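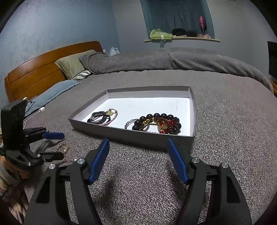 Harpreet Boychuk started out teaching robots the way most people in the field did, with a joystick and a lot of patience. I caught up with her on the phone one evening after she'd finished a long day of demonstrations, and the first thing I wanted to know was what had made her put the joystick down. "Jewelry," she said, and then laughed for a while. She's been sorting bracelets on a bedroom carpet, cord ones to the left side of a box lid and beaded ones to the right, with a gripper held in her hand and its two blue-tipped fingers doing all the touching. "Try picking a thin cord bracelet out of a tangle with a remote arm. I did. I got so mad I went and cleaned the oven."

Harpreet lives in Tallville and works for Dutidau, a small outfit that collects demonstrations for other people's robots. She came to it from upholstery repair, which she says was better training than anything she picked up afterward. "You learn what your fingers do when you're not looking at them. Then you have to unlearn half of it, since now you've got two fingers and they don't bend."

I asked her to explain the difference between the two ways of showing a robot a job, the remote way and the by-hand way, because I've mixed them up in print before (sorry, readers). With the remote way, she told me, you sit at a station and drive a real arm. Your hand moves, the arm moves, and there's a tiny wait in between that you stop noticing after a week or so. With the by-hand way there's no arm at all. You carry the gripper to the thing you want and squeeze.

"The remote setup is more truthful in one way," she said. "If the arm can't reach, you find that out right then. By hand, I can reach anything! I can get my elbow up over my head and the recording looks wonderful, and then somebody at the office tells me no arm on earth is going to do that." She now keeps her elbows low and moves as if she were bolted to a post. Her sister walked in on her once and asked if her back had gone out.

She hasn't given up on remote work, either. Two days a week she drives over to a shop in Gosselin and runs an arm from a chair — mostly heavy, dull things like lifting bins and opening drawers. "I like it for big stuff. There's a rhythm. For beads, no. I can't feel the beads."

Can you feel the beads through the hand-held one, I asked?

"A little! You feel when a strand starts to slide. Round beads roll on you, and the strand sort of walks out of the grip. You learn to grab by the cord between them if there's any cord showing. Chains are the other way around, they just pour."

Her target for the bracelet job was 160 demonstrations, and she tells me she threw out the first 30. Nothing was broken. She'd watched a few of them back and thought she looked like someone in a hurry. She was pausing above the pile to make up her mind, then darting in, and the pause had nothing in it a robot could learn from. So she started deciding before she moved. Pick the bracelet with your eyes, go get it, set it down, let go all the way. The letting go is where beginners slip up, she says. They open the fingers a crack and pull away, and a loop of cord comes along for the ride.

I wondered whether mistakes are always thrown out, and here she got quite worked up. "No, no, no. I fight for the mistakes. If I drop one and pick it up again, that's gold. A robot is going to drop things. Who's going to show it what to do next if we all pretend we never drop anything?" Dutidau's rule, when she joined in January, was to cut every fumble. After a fair amount of arguing they now keep the ones with a clean recovery, and she's allowed to mark them herself.

The project is called Irnell, and the plan is 2000 demonstrations spread over all kinds of household sorting, with 3 people recording in their own way. That last part matters to her. She's left-handed for scissors and right-handed for nearly everything else, and she reckons a robot that learned only from her would turn out a bit strange.

Before we hung up I asked what she'd want to teach next if it were entirely up to her. She didn't need to think. Buttons, she said, a whole jar of them, by color. I said that sounded like torture. "Oh, it would be awful," she said, very cheerfully, and then she had to go because her dinner was on the stove.

Interview posted 07/09/2022. Harpreet has offered to answer questions about her setup, so leave them in the comments and I'll pass them along.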